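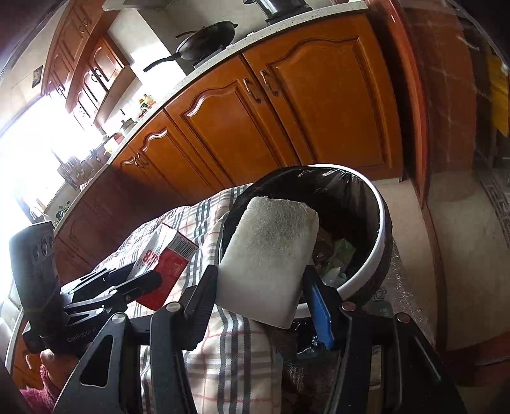

Bin duty with the hand-held gripper, one of the kitchen jobs on our June list.

Hello again from the Jirnano robotics club! I promised last time that I'd write up the kitchen project properly, and then the term got away from me, so you're getting the whole lot in one go. Put the kettle on.

For anyone new on the mailing list, the project is called Tam. Don't ask me what it stands for, it was on the whiteboard when I joined and we've all stopped wondering. The idea is that we collect a big pile of short recordings of ordinary household jobs, all done with a gripper you hold in your hand, and then use them to train the arm back in the workshop at Lastalero. You squeeze the handle, the two fingers close, the camera sees what the fingers see. Then you do it again. And again. (And again.)

Our target for the term was 400 usable recordings. As I write this we're on 227, which I'm pretty pleased with, even if our spreadsheet has a row of sad red cells where the files came out blank. Please, please check the storage card before you start! I lost an entire afternoon of cupboard doors that way and I'm still a bit sore about it.

The rubbish job is my favourite so far. It sounds like nothing: take a soft thing, hold it over the bin, let go. But the fingers have to close on something with no firm edges, and that thick white block with the towelly surface is a proper test. Grip too lightly and it slides. Grip too hard and it squashes up between the fingers, and then it hangs on when you open them. We've tried it slow, fast, from the left, from the right, and with the bin shifted a little each time so the arm doesn't just learn one spot on the floor. A couple of you asked whether it matters that there's already rubbish in the bin. It's better that way! A bin with crumpled paper in the bottom is what the arm will meet in real life, and a spotless one would teach it a funny idea of what kitchens are like.

Same goes for the clutter. Leave the pan on the stove, leave the blanket where it is, leave the little boxes lying about. We had a long chat about this at the last meeting, and the people who wanted a tidy set-up were outvoted, cheerfully enough. I was on the tidy side to begin with, I'll admit. Then we tried the version of the model trained only on the bare workshop bench, put a tea towel next to the cup it was meant to pick up, and watched it go for the tea towel every single time. So clutter it is.

A few things I've picked up, in no order at all. Wide lenses bend everything, so your cupboards will look like they're wrapping around you and the bin will seem further off than it is. Trust your own eyes for the distance. Start with the fingers fully open and hold still for a breath before you move. If your wrist gets sore, stop, have a biscuit and come back to it. Jobs under a minute are much easier to label, and those of us doing the labelling will love you for it.

Speaking of which, labelling nights are on again from 7 pm at Lastalero, upstairs. We use Jiltel, the little program two of our older members wrote last year, and it's much less crashy than it was. The back button works now! You don't need to know any programming to help. You watch a clip, mark when the fingers close and when they open, type a few words about the job, and move on to the next one. I find it weirdly relaxing with some music going.

We've got 5 gripper slots for borrowing over the holidays, and they go fast, so put your name on the sheet by the door if you'd like one. Bring back the charger as well, please. The jobs we're shortest on are drawers, folding cloths, and anything involving lids. If you have a stubborn jar at home, you're exactly who I want to hear from.

Next issue I'll have some results from the arm, and hopefully a decent recording of it doing the bin job on its own. It managed to drop the block on the rim last week and I cheered anyway.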